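Household and Workshop Tips: Setting House Rules for a Robot Arm

Compiled by Naima Nasr for the Millura home workshop pages

These tips cover a single robot arm used in a kitchen, utility room or home workshop for light handling work. They don't cover mobile robots, lawn equipment or anything with a blade or a heated tool at the wrist. Where a tip conflicts with the maker's manual, follow the manual. Where it conflicts with local electrical code, follow the code.

The rules are written to be copied onto a sheet and posted by the door. Change the room names as needed. Keep the order, as later rules assume the earlier ones have been done.

Simulate the room first

Build a model of the room before the arm is allowed to move in the real one. It need not be pretty. It must have the right sizes for walls, floor, windows, door openings, counters and any cabinet within reach. Plain colors are fine. Wood grain and tile patterns matter only if the arm is guided by a camera, in which case match them as closely as the software allows.

Measure twice with the same tape. Enter each measurement as read and don't round. A counter entered too low will be struck from above at the first real run.

Window and door frames deserve their own entries. Many room models treat a window as a hole in a wall, and the arm then plans a path straight through the glass. Enter each pane as a solid surface and each frame bar as a separate solid surface in front of it.

Before the first task, run the gripper open and empty past every hard surface in the model. Look at the result from the gripper's own viewpoint as well as from the room viewpoint. The two views show different mistakes.

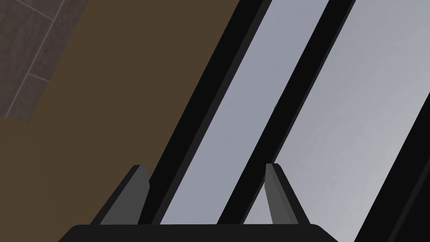
Gripper view in the simulated room: fingers open, nothing held, black frame bars and pale panes beyond.

Glass and frames are hard to judge from this close. A view turned well off level makes upright bars read as slopes, and a person checking the run can easily lose track of which way is up. Keep a room view open on the same screen and write down which joint position goes with which view. Don't approve a path from the gripper view alone.

Log any small mark or stray object that shows on a surface in the model. It may be a leftover piece from an earlier build. Find it in the parts list and either name it or delete it. An unnamed object is treated by most planners as an obstacle, and the arm will bend its path to avoid it without giving any message.

Marking the working zone

Draw the working zone on the floor plan first, then on the floor. The zone is the full reach of the arm, plus the length of the gripper, plus the longest item the gripper will carry, plus a margin. The Fernirau sheet used for these pages sets the margin at 11 inches. Use more if the floor is slippery or if the zone touches a walkway.

Floor tape holds poorly on grout lines. On tile, clean the joint with a dry brush, lay the tape along the tile face and turn corners on a full tile. On painted board, test a short strip for a day before marking the whole line.

No one stands inside the line while the arm has power. This applies to the person running it. Reaching across the line to straighten an item counts as standing inside it.

Stops and speeds

1. Fit one stop button outside the zone, at elbow height, on the side nearest the exit.

2. Fit a second stop button if the first can't be reached from the usual standing place within 3 steps.

3. Test each button at the start of the day with the arm moving slowly and the gripper empty. Write the result on the log sheet. A button that works on the second press has failed the test.

4. Set the speed limit in the controller and not in the task file. A limit kept in the task file is lost when the task file is replaced.

5. Run every new task at the lowest speed setting for 4 complete passes. If one pass goes wrong, fix the fault and start the count over.

6. Raise the speed one setting at a time. Don't skip a setting to save the afternoon.

7. After a stop, clear the cause before resetting. Resetting first and looking second is the most common breach found on log sheets sent in to these pages.

Counter and table layout

Place items for handling on a flat, light surface wherever the room allows it. Dark items on a dark surface are slow for a camera to separate. Glossy items can throw a highlight that is read as an edge, so turn them until the highlight falls away from the grip points.

Keep overlapping items out of the first set of tasks. An item lying partly on another one will move when the lower one is lifted, and the planner needs to be told about both. Once single items are handled without a miss, add one overlapping pair and start again at the lowest speed.

Long items should lie with the long side parallel to the counter edge. An item pointing out over the edge can be caught by the arm's forearm on the way back, even if the gripper clears it.

Boxes with an opening should be placed so that the opening is on record. Write the facing direction on the layout sheet. If the box is turned, the sheet is out of date and the task must be checked again in the model.

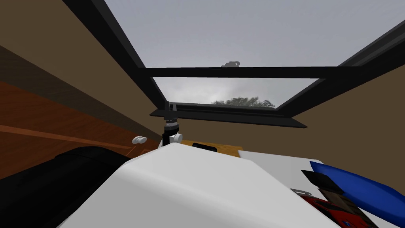

VERES TEST ROOM MODEL, November 3, 2021

The second model view looks upward past the arm toward the skylight. The large white curve in front is a section of the arm's own body, and it takes up much of the lower half of the view. A viewpoint this low is useful for checking clearance under the sill and past the wood panel at the left. It is poor for checking the counter, where the red item is only partly shown. Use it for overhead clearance and pick another for the layout.

Three settings should be written beside any saved view: the viewpoint name, the task step and the version of the room model. A view saved without them can't be compared with a later one. Jaanus Jaunzems, who checks the models at Veres, also records whether the view was taken before or after the day's layout change. We have adopted this on the standard sheet.

Sloped ceilings and skylights

A sloped ceiling reduces the working height on one side of the room. Most controllers accept a single ceiling height. Enter the lowest height found inside the zone and accept the lost space. If the task can't be done under that limit, move the base of the arm; don't raise the limit.

Window sills that stick out need to be modeled to their full depth and full length. Measure past the edge of the window opening if the ledge runs on beyond it. Ledges are the surface most often left short.

Clear all ledges and crossbars above the zone. Anything resting up there, however small, can be shaken down by a knock or a hard stop. If something shows on a crossbar in the model, check whether the real one has a match for it, and correct whichever is wrong.

Daylight through a skylight changes the brightness of the counter through the day. Run the camera check under a bright sky and again under a gray one. If only one passes, fit a blind and run with it closed. Note the blind position on the log sheet.

Floating or loose parts in the model

Look closely at any part that seems to hang in the air with nothing holding it. In a single view it may be attached to something behind it, or it may be a part that was never joined. Turn the model and look again. If the part is truly unattached, find out which assembly it belongs to before running another test. Do not delete it until its name is known. A missing knob or cover at the wrist changes the outline the planner uses for clearance.

Cleaning and care

Switch off at the wall before cleaning. The stop button does not remove power from every part of the arm.

Wipe white covers with a damp cloth and dish soap, then with a clean damp cloth. Avoid scouring powder. It leaves a rough surface that holds flour and sawdust.

Brush the finger faces after each session. Check for flat spots and for bits of tape or label. Replace finger pads in pairs, even where only one looks worn.

Leave the arm parked with the gripper open and empty. Parking with an item held loads the fingers and gives a false reading at the next start.

Keeping records

Keep one log sheet per day of use. Enter the button tests, the model version, the layout sheet number, the speed setting and every stop with its cause. Sign each entry.

If the arm has been unused for 72 hours or more, treat the next session as a first run. Test the buttons, run the empty pass and go back to the lowest speed. Items get moved in a shared room, and the layout sheet should be walked and checked by eye.

Changes to the room model are made by one person and read over by a second. Both names go on the sheet. In a one-person household, leave the change overnight and read it over the next day before use.

Old sheets should be kept for as long as the arm is in service. File them by model version, with the oldest at the back.

Blank log sheets, the layout sheet and the button test card are in the Bitusora print set for October. Print the button test card on heavy stock and keep it at the stop button nearest the exit.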